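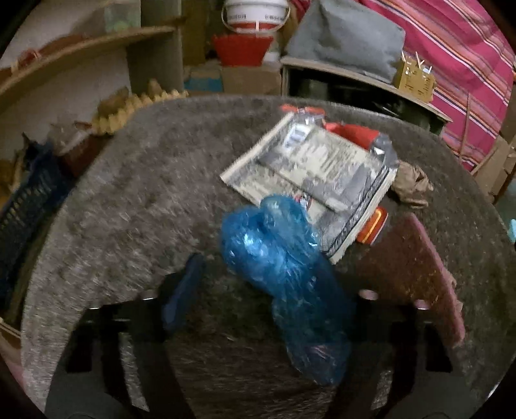

A folded newspaper, a foil packet and blue plastic: paper and mixed household packaging are among the materials covered by the new service.

Rorkmont Council and Van der Linden agree new household recycling service

RORKMONT, July 2024

Rorkmont Council has awarded the contract for its household recycling and waste service to Van der Linden, following a public tender that closed in the spring. The new service will begin in the autumn and will replace the fortnightly mixed collection that has been in place across the borough since the last contract was signed.

Under the agreement, paper and card will be collected separately from other recyclable materials for the first time. Residents will also be able to hand in soft plastics, such as bread bags, film lids and wrapping, at a network of drop-off points in shops, libraries and council buildings. The contract covers all homes in Rorkmont and the neighbouring parish of Mustier, which has shared its collections with the borough for many years and will continue to do so.

The decision was approved at the June meeting of the full council. Members considered bids from several companies and scored each of them on price, reliability, treatment of staff and the share of collected material that would be sent for recycling.

Seung-woo Nam, Head of Environment and Street Services at Rorkmont Council, said:

"Residents have told us clearly that they want to recycle more and that they find the present arrangements confusing. Too much good paper is spoiled when it is collected in the same bin as bottles and tins that still have food in them. Keeping paper and card apart will give us a cleaner material that mills are willing to buy, and the income from those sales will go back into the service.

"We have also listened to those who asked for somewhere to take soft plastics. These cannot be sorted by the machinery at our present plant and have had to go in the general waste. The drop-off points will be within reach of most homes and we will add more where there is demand."

What will change for residents

Every household will receive a new container for paper and card, with a fitted lid to keep the contents dry. The existing bin will be used for glass bottles and jars, tins, drinks cans, plastic bottles and plastic pots, tubs and trays. The general waste bin will stay the same, as will the separate food waste caddy.

Paper and card will be collected one week and the other recyclable materials the next. Food waste will still be collected every week. Garden waste remains an optional service and current subscribers do not need to do anything; their permits will carry over to the new contractor until the normal renewal date.

Newspapers, magazines, letters, envelopes, catalogues, cardboard boxes and plain wrapping paper may all be placed in the paper and card container. Boxes should be flattened. Shredded paper should be put in a paper bag or an envelope before it goes in, as loose shreds blow out of the container when it is emptied. Kitchen roll, tissues and paper that is heavily marked with grease or paint should go in the general waste.

Clean household foil may be placed with tins and cans. Crisp packets, sweet wrappers and pouches that have a metallic lining are made mostly of plastic film and should be taken to a soft plastics drop-off point. A simple test is to crush the item in the hand: kitchen foil will stay crushed, while film with a metallic lining will usually spring back.

Residents in flats with shared bin stores will have larger communal containers, and the council will write to managing agents and landlords separately. Assisted collections, in which crews fetch containers from the door for people who cannot move them, will continue without any need to reapply.

Collection days

Collection days will change for some streets. The rounds have been redrawn so that lorries spend less time travelling between areas, and homes on either side of the same road will now be served on the same day wherever possible. A printed calendar will be delivered with each new container. The calendar will also be available in large print and in braille on request.

Containers should be at the edge of the property by 7am on the day of collection. If a street cannot be reached, for example on account of roadworks or parked cars, crews will return on the next working day and residents should leave their containers out.

Delivery of the new containers

Delivery will start in the eastern wards and move west, finishing in Mustier. Some 4,000 containers will be delivered each week. Residents are asked not to use the paper and card container before the start date shown on their calendar, as crews will not be equipped to empty it.

Two sizes will be offered. The standard container will be sent to all homes unless a smaller one is requested. Households with limited space at the front of the property may ask for a reusable sack with a weighted base. Requests may be made through the council's website, by telephone or at any library.

Soft plastics drop-off points

There will be 51 drop-off points when the service opens. Each will be marked with the same blue and green sign and emptied at least twice a week. Material should be clean, dry and free of food, and may be brought loose or in a tied bag. Bags labelled as compostable cannot be accepted, as they spoil the plastic when it is melted down.

The largest drop-off point will be at the Irudier Road recycling centre, which is being altered to make room for a covered unloading area and a second entrance lane. The centre will stay open while the work is carried out, although the upper car park will be closed and visitors may have to wait at busy times. Small electrical items, batteries, textiles and books will continue to be accepted there.

Staff and vehicles

All 300 members of staff working under the present contract will have the right to transfer to Van der Linden on their existing terms. The company has held meetings with employees and their union representatives and will hold more before the transfer takes place.

Van der Linden will bring in new split-body lorries, which can carry two materials without mixing them. Of these, 10 will be fully electric and will be used on the town centre and riverside rounds, where noise in the early morning has been a frequent cause of complaint. Charging equipment is being installed at the council's depot.

A spokesperson for Van der Linden said:

"We are pleased to have been chosen by Rorkmont Council and look forward to working with the crews who already know these streets well. Our first task is to make sure that the change takes place with as little disruption as possible. There will be supervisors in every ward during the opening weeks, and any missed collection reported to us by the end of the day will be put right on the next working day."

Cost and length of the contract

The contract will run for eight years and may be extended by agreement. The cost of the new containers will be met from the council's capital budget for the current year. There will be no separate charge to households for the first set of containers. Replacements for those that are lost will be charged at cost, and those damaged by crews will be replaced free of charge.

The council will publish the performance of the service every quarter. The figures will include missed collections, the amount of each material collected and the proportion turned away by reprocessors on grounds of quality. The destination of each material will be listed by country and by type of plant.

Public information sessions

Council officers will be available to answer questions at the Town Hall, at Mustier Parish Hall and at the central library during the weeks before delivery begins. Both sizes of container will be on show, together with samples of materials that are often put in the wrong bin. No booking is required. Dates and opening times will be displayed at each venue and on the council's website.

Schools that would like a visit from the recycling education team in the autumn term are invited to contact the council before the end of the summer holidays.

Notes to editors

1. Rorkmont Council is responsible for the collection of household waste in the borough and, under a joint agreement, in the parish of Mustier.

2. Van der Linden provides waste collection, street cleaning and grounds maintenance services to local authorities.

3. Business waste is not covered by the contract. Traders who currently buy a collection from the council will be contacted individually about their options.

4. Interviews with Seung-woo Nam can be arranged through the council's press office during normal working hours.

Issued by the Communications Team, Rorkmont Council, Town Hall, Rorkmont

ENDS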